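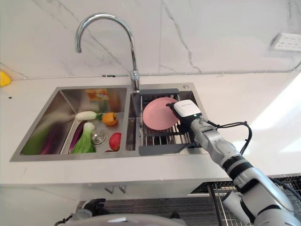
Double-basin sink with vegetables in the left basin.

Dromalholm Airfield

Dromalholm Airfield is a small regional airport serving the island of Dromalholm and the township of Litia, and I've been looking after this entry long enough to have strong feelings about its windsock. It has one sealed runway, 1,755 metres long, and a grass strip that the gliding club uses when the paddock isn't a bog.

History

The first strip was cleared by farmers who were sick of waiting for the ferry (fair enough, I've been on that ferry). It was gravel for years, and older locals still call the place "the Gravel" even though it's been sealed since before I was in school. The terminal came later and started out as a shearing shed - you can still see the old chute doors behind the baggage counter, and I always make visitors go and have a look!

Airlines and destinations

Ultness Air runs the only scheduled service, with 10 return flights a week to the mainland in summer and fewer once the tourists go home. Darko Charter took over the freight and mail run in March, and it'll also carry passengers if you ring ahead and don't mind sharing with the bread order. The aircraft on the Ultness route seats 86, far bigger than anything we had when I was a kid, and it was brought in after the runway extension opened in May 2019.

Facilities

There's a waiting room, a kiosk that does a very decent egg roll, and 2 check-in desks, though I've only ever seen one of them open. Parking is free. The bus into Litia meets every scheduled flight and takes the coast road, so grab a seat on the left going in. Hire cars have to be booked before you travel and the keys are left at the kiosk.

Weather and delays

Sea fog is the big one. It rolls up the valley early in the morning and can sit on the runway until lunch, so the first flight out is the one most likely to be held - I've missed two connections that way and now book the afternoon service every time. Crosswinds are worst in spring, when the gliding club mostly packs up and goes fishing.

See also

Litia ferry terminal
Transport on Dromalholm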